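Physical Edition of Prerow: Shipping Schedule and Contents
Board: Console Releases / Publisher Announcements

Posted by k_hattar (Moderator)

The publisher has confirmed that the boxed edition of Prerow will be sent to customers in December.

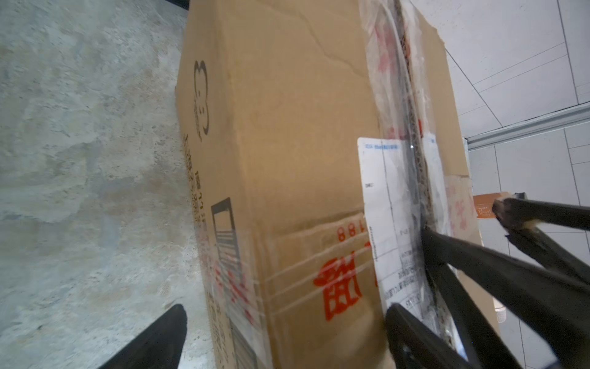 Orders placed through the publisher's own store will be processed first, followed by those placed with retail partners. The standard edition contains the game card and a printed map. The collector's edition adds the soundtrack on 2 discs and an art book, and is limited to 1016 copies. Members are asked to keep all discussion of delivery dates in this thread.

Khalil Hattar
Console Releases moderation

Posted by Cokach

Thank you for the notice. Could the moderation team confirm whether the Husard expansion is on the card or supplied as a download code? The store page mentions the expansion but does not say how it is delivered.

Posted by k_hattar (Moderator)

The announcement states that Husard is supplied as a code. The base game is complete on the card and may be played without a connection.

Posted by radonjic_r

I must register an objection. A physical edition priced at $50 should contain all released content. Husard came out well before this edition was announced, and there was ample time to include it. Buyers who collect boxed games do so in order to keep them, and a code will be of no use once the servers are closed.

Radomir Radonjić

Posted by Sipos

I do not share that view. The expansion is a separate campaign with its own save file, and the main story does not depend on it. A larger card would have raised the price for everyone, including those who have no interest in Husard.

Posted by radonjic_r

The cost of a larger card is an assumption on your part. The publisher has given no figures. I would have paid more for a complete edition, and other members said the same in the preorder thread.

Posted by Sipos

That is a fair point regarding the figures – I withdraw the remark about price. My opinion of the expansion stands.

Posted by Cokach

My order was placed with a retail partner and still shows as pending. May it be moved to the publisher's store without losing the preorder bonus?

Posted by k_hattar (Moderator)

Orders cannot be transferred between sellers. The bonus costume is offered by both, so a canceled order may be placed again while stock remains. Please check the retailer's cancellation terms first.

Objections concerning the Husard code should be posted in the feedback section, where the publisher's staff read and reply.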